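Informe de seguimiento - Foro ciudadano y pódcast del centro de Lillel
03/03/2023

¡Hola de nuevo! Toca informe, y ya aviso de que este me ha salido más largo que el anterior, porque desde diciembre ha habido bastante movimiento y no todo cabe en la tabla de indicadores (que va aparte, en el anexo, como me pedisteis).

Empiezo por lo que más os interesa en la Fundación Drondosley, que es si la gente participa. Participa, y mucho más desde que abrimos el hilo sobre la peatonalización de la calle Nartey. Llevamos 700 comentarios publicados en ese hilo, que es con diferencia el más largo desde que existe el foro. Hay comerciantes, hay vecinos de los portales de arriba, hay gente que solo cruza la calle para coger el autobús y que también tiene su opinión, faltaría más. El tono ha sido bueno casi siempre. Tuve que cerrar los comentarios una noche porque dos usuarios se enzarzaron con el asunto de las plazas de carga y descarga, y a la mañana siguiente los volví a abrir con un mensaje mío recordando las normas. Desde entonces, tranquilidad.

El pódcast va por el episodio 17. Los últimos los hemos grabado más cortos, y la verdad es que se agradece: antes nos íbamos por las ramas y yo misma me aburría al editarlos. El que mejor ha funcionado es el del mercado cubierto, con casi 600 escuchas, y eso que el sonido de la primera parte es regular (hay un zumbido que no conseguí quitar del todo, perdón a quien lo oyera con auriculares).

En cuanto a equipo, la mesa de mezclas pequeña ya está pagada y en uso, y la factura la tenéis en el anexo. Me quedan por comprar un par de soportes de micrófono y cables de repuesto, que lo iré haciendo poco a poco.
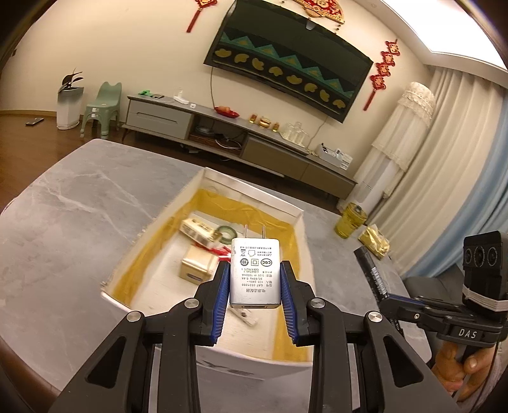

Sobre los encuentros presenciales, os había prometido 3 antes del verano y llevamos uno. Fue en el salón del antiguo cine Clevamitz, sobre locales vacíos, y se nos quedó corto el turno de preguntas. Vino bastante gente que no escribe nunca en la web, que era justo lo que buscábamos al pedir la ayuda. El segundo encuentro está apalabrado en el mismo sitio y hablaremos de alquileres comerciales. Para el tercero todavía no tengo sala - me gustaría salir del centro y hacerlo en algún barrio del otro lado del río, donde nos dicen (con razón) que siempre hablamos de las mismas cuatro calles.

Lo que va con retraso es el mapa de comercios. Iba a estar listo en diciembre y no lo está. Calculé mal el tiempo que lleva ir puerta por puerta, y además varios locales han cambiado de manos a mitad del trabajo, con lo que hay fichas que he tenido que rehacer enteras. Tengo terminada la zona de la plaza y media calle Nartey. Os pido que me dejéis mover la entrega al final del periodo, sin cambiar el presupuesto de esa partida.

También quería consultaros una cosa. El Ayuntamiento nos ha preguntado si puede enlazar el hilo de la peatonalización desde su página de consultas. A mí me parece estupendo por la difusión, pero me da un poco de reparo que alguien piense que el foro es municipal. Yo pondría una nota bien visible en la cabecera, con vuestro nombre como financiadores y el mío como moderadora, y adelante. Si lo veis de otra manera, decídmelo antes de que les conteste.

Para las próximas semanas tengo previsto publicar el resumen del primer encuentro, grabar el episodio sobre los alquileres y seguir con las fichas del mapa. Los justificantes de gasto que faltan (imprenta y sala) os los mando en cuanto me lleguen.

Un abrazo, y gracias por la paciencia con lo del mapa.

La coordinadora del foro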